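Robots and Everyday Work, Unit 4 handout
Household chores: what can a machine do now?
Prepared by Halima Yusuf. Read before the June lab session.

Last unit covered the Gandholm packing line, where an arm puts the same carton in the same place all shift. The line works because the surroundings were built for the arm. Homes were built for people, and the chores in them are badly defined. "Tidy the living room" contains dozens of small decisions that a person makes without stopping.

For this unit we split a chore into four steps: find the object, decide where it goes, pick it up, put it down. Most published success rates cover only the third step. When Po-yen Hsieh ran the full sequence in simulation for the Lurmont exercise, the arm finished 31 of 40 pickups but far fewer complete put-aways. Keep the two numbers apart in your reports.

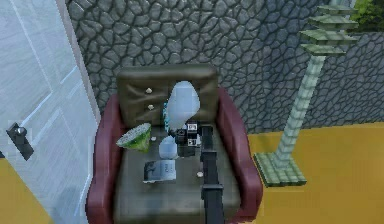
Clutter is the main difficulty in step three. An arm trained on one object on a bare table has learned very little about what to do when things stand close together. Each object limits how the gripper can approach the next one. On the armchair seat, a tall white vase stands with a slim teal object partly hidden behind it, and a small pale jar is close to the gripper as well. A planner that goes straight for the teal object has to account for the vase first. The booklet is a different problem: it lies flat on the cushion, so there is little for two fingers to close on. People slide a flat thing to an edge or push a nail under it. Few grippers do either well.

Soft surfaces add to this. A real cushion gives when pressed, and an object on it may lean or roll. Many simulators treat cushions as rigid, so a policy that scores well there can fail in a real room. Over 1000 simulated trials will not fix a wrong contact model.

Speed matters too. In the Rathjen reading, a put-away counts as failed after 60 seconds. Decide whether you think that limit is fair — most people would wait longer if they didn't have to watch.

For the lab
Choose one chore you did this week and write out its four steps.
Mark the step where you expect a machine to fail, and say what it would need to know.
Read the Herkaretti chapter on grasping flat objects.
Bring one printed page. We will go through them in pairs.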